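How to Set Up a Station for Handheld Gripper Demos

February 2026 | By the Dalleo bench notes desk

Print this page | E-mail to a friend

We use cookies to remember that you already closed the newsletter box. Accept / Settings

Start with the table. Wipe it, then put out only the objects named on the task card. Your coffee is not on the task card.

Next, the markers. Every cube face should be flat, clean and matte. Tape over a marker is a small mirror, and the tracker will treat it with the respect it deserves. Replace any face with a lifted corner. Our Mullcombe site once threw out 692 demos from a batch of 2,658 over a peeling sticker, and they still bring it up at lunch.

Open and close each gripper 6 times before you record. If the fingers stick, swap the unit and tag the bad one. "It was fine yesterday" is not a tag.

Then walk the floor. The Tsikata checklist, which we borrowed and made shorter, asks for a clear step in every direction – and yes, backward counts.

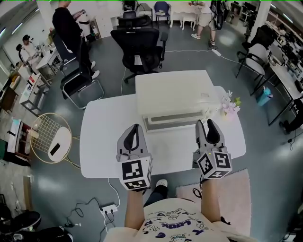
Cable rules are the ones people skip. Route power along a wall or under a cover, and keep strips away from where the operator's feet go. A white power strip on a glossy dark floor, with black and white leads running toward the table, is easy to see when you're looking for it. With a gripper in each hand and your eyes on a pair of black fingers, you won't be looking for it. Move the strip or tape the leads down before anyone picks up a gripper.

Last, log the session: operator, task, gripper numbers, anything odd. Clalley's rule is to stop and recheck the markers every 2,000 demos. We do it at the start of each shift, having met ourselves.

Get bench notes by e-mail. Unsubscribe any time.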